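Visit to the Nimex collection site, Clavell
July 29, 2025
Filed under: Site visits

Nimex opened its collection site in Clavell in May and held its first visitors' afternoon this week. I went along with a small group, mostly people from building services and cleaning firms. The visit was free, but you had to sign up ahead of time and leave your bag at the front desk.

The site is one floor of a former furniture store. Nimex does not build robots there. It records people doing ordinary jobs with hand-held grippers, and the recordings are used to train a model called Jin. The model is then meant to run on arms made by other companies. Mollar, which cleans offices and rail stations, pays for the restroom part of the work, and that was the part most of us had come to see.

We were given a short talk first. An operator holds one gripper in each hand and wears a camera on the head. Each gripper also has its own camera and carries a cube printed with square black-and-white codes, which lets the software work out where the hand was at any moment. One run of one task is called an episode. The restroom set stood at 2,732 episodes on the day we visited, and Mollar's contract asks for 2,000 more before the end of the year. 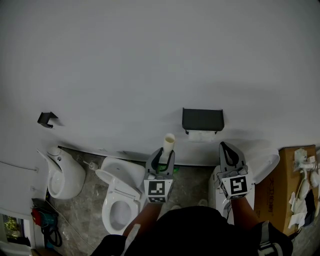

Operators work in blocks with a break between them, and there are 6 tasks on the restroom list at present. They include changing a roll, closing a lid and picking up litter. The order is drawn by the computer before each block. Small things get moved between runs so that the model does not learn one fixed layout, and the staff said this resetting takes up more of the day than the recording does.

Someone asked why the operators don't simply wear gloves with sensors. The answer was that a glove records what a human hand can do, and the arm has no human hand. With the grippers, the operator has the same limits the machine will have. You notice this when you try it. We each had a turn with a practice pair, and I needed five attempts to pick up a sponge and put it in a cup. Soft things are the hardest — squeeze too little and they slip, squeeze too much and they change shape.
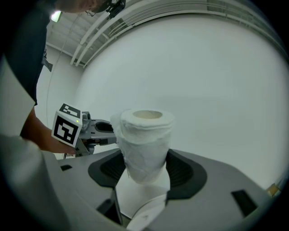

Paper goods make up a large share of the restroom episodes for that reason. Failed runs are kept too, but they are marked as failures and stored apart from the rest. A reviewer watches each episode from all the cameras and cuts out the waiting time at both ends.

I would have liked to see Jin running on an arm, but there was none on the floor, and Nimex would not give success rates. Mollar expects a first trial in one of its own buildings next year. The next visitors' afternoon has not been set. Parking is behind the building, and the entrance is on the loading side.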